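### 3.2 Collecting the demonstrations

Our examples were gathered in June at the Tollau bench, by people who had been promised the work would be interesting. Each operator steered the arm by hand through a complete attempt, from a neutral pose above the table to the end of the task, and pressed a pedal to mark success or failure. The pedal was honoured more faithfully than the written protocol.

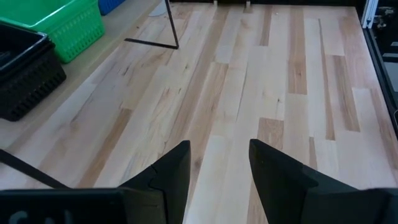 **Figure 3.** Views from the Makus collection, two from the wrist and one from a fixed camera.

Starting poses were drawn at random from a list, after early trials showed that operators left to themselves will begin from whichever spot is most comfortable. The first policy trained on those trials had learned the comfort and little else. We also left the setting plain. The table is planked in wood of several shades, the darker boards standing out plainly from the wrist, and we did not cover it with a cloth. A model that confuses a brown plank with something worth grasping should be found out early — preferably before the reviewers do it.

The full set holds 2,520 attempts. Of these we put 500 aside for testing and did not look at them, a vow that was kept with only moderate suffering. Failed attempts stayed in the training share with their labels. Bradel, our earlier set, threw its failures away, and models trained on it carried on with great confidence long after a grasp had gone wrong.
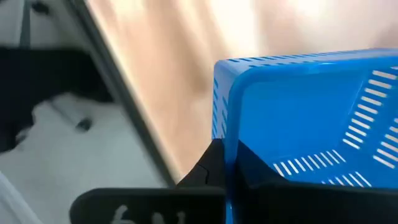 Rims deserve a word of their own. A finger placed a little too far in or out gives a recording that looks respectable until the lift, so operators were asked to pause briefly before closing. Most did. We trimmed the pauses afterwards, having found that the model copied them too, and at greater length.

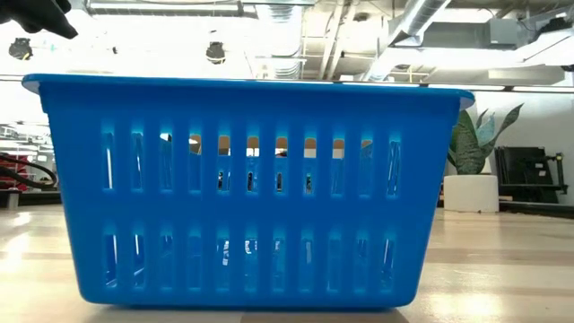 Labels were checked by a second reader using the Ó Conaill viewer, which plays all streams side by side and crashes if asked to do so twice. The readers disagreed with the pedal in 70 attempts. We kept the reader's verdict in every case but 4, where the recordings settled nothing, and those were dropped.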